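Hardwax oil or film finish on butcher block inside a metal frame?
Posted in Worktops and Finishes, February 2026

benchplane
I need to refinish a blond butcher-block top and can't settle on a product. It got one coat of Uvis hardwax oil in September and the sheen is now uneven. Room humidity swings between 35 and 60 percent over the year. Light items get slid across it all day, no food prep, no standing water. Would a water-based polyurethane hold up better, and do I have to take the top out of its frame to apply it?

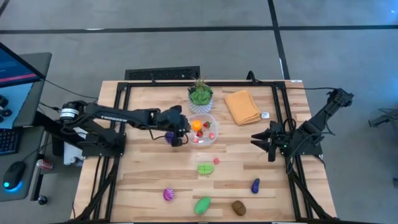

Butcher-block top in black aluminum extrusion

I don't want a gloss surface. Glare under the ceiling lights is already a nuisance.

sawtooth_ed
Poly. Mine has been fine for 7 years.

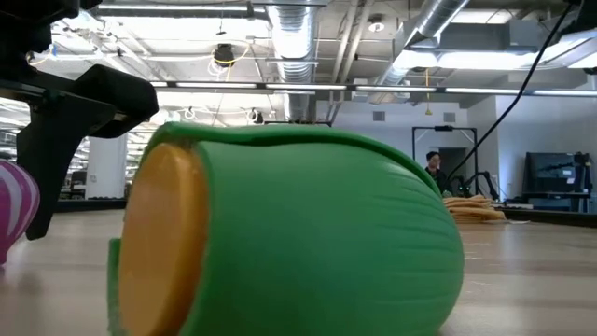
Green ribbed piece on its side, light wood under it

quartersawn
One coat of hardwax oil is usually too little on end-to-end laminated strips. The strips absorb at different rates and the sheen goes patchy. Before changing systems, try a second coat on a small area:

Scuff with a gray pad, with the grain.
Vacuum, then wipe with a barely damp cloth. Let it dry.
Spread the oil very thin. Buff off all excess within 15 minutes.
Leave overnight before judging the sheen.

Polyurethane won't bond reliably over oil or wax. You would have to sand back to bare wood first, and later scratches can't be spot-repaired as easily.
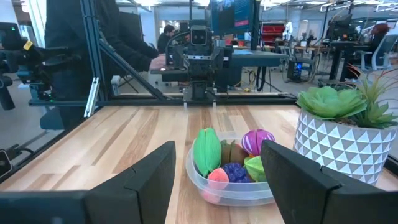 On removal: lift the top out if you can, and coat both faces and all edges equally. A board sealed on one side only takes up moisture unevenly and cups. While it is out, check the fixings. Wood moves across the grain, so the screws should sit in slotted holes with a washer, snug but free to slide. Leave a gap of 2 mm along each long edge, more if the top is wide.

For low glare, the Skovport matte oil dries flatter than the Uvis. Test it on the underside.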